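# Chapter 7: Research Chairs and the Funding of Computing Groups

A research chair is a salaried appointment tied to a named person and a fixed term. It differs from a project grant in two respects: the money follows the holder, and the work plan may change during the term without a new application. This chapter treats the chair as a budgeting instrument and examines its effect on group size, teaching load and hiring in machine learning departments.
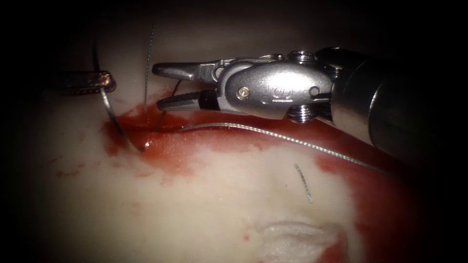
*By Audrey-Anne Friesen*

Most chair programs divide an award into a salary portion and a research portion. The salary portion is paid to the host university, which uses it to replace the holder's teaching. The research portion covers students, computing time and travel. Section 7.2 works through the accounts of the Clarnel program, in which applications rose from 400 to 717 over two competitions while the number of chairs stayed fixed.

Three terms are used throughout. The *host* is the institution that employs the holder. The *sponsor* is the body that pays. An *affiliate* is a second institute, such as Ekia in the case studies, that gives the holder space or equipment but pays no salary. A holder may have more than one affiliate, and reporting duties to each are set out in the appointment letter.

Computing time is budgeted separately. The Ginus cluster allots each holder up to 600 node hours per month, and unused hours expire when the month closes. 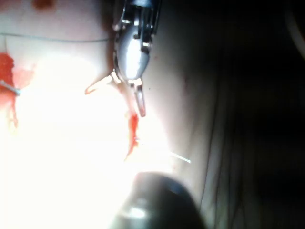
## 7.1 Eligibility and Nomination

Candidates do not apply directly. The host submits a nomination containing a research plan, a budget and a statement of teaching relief.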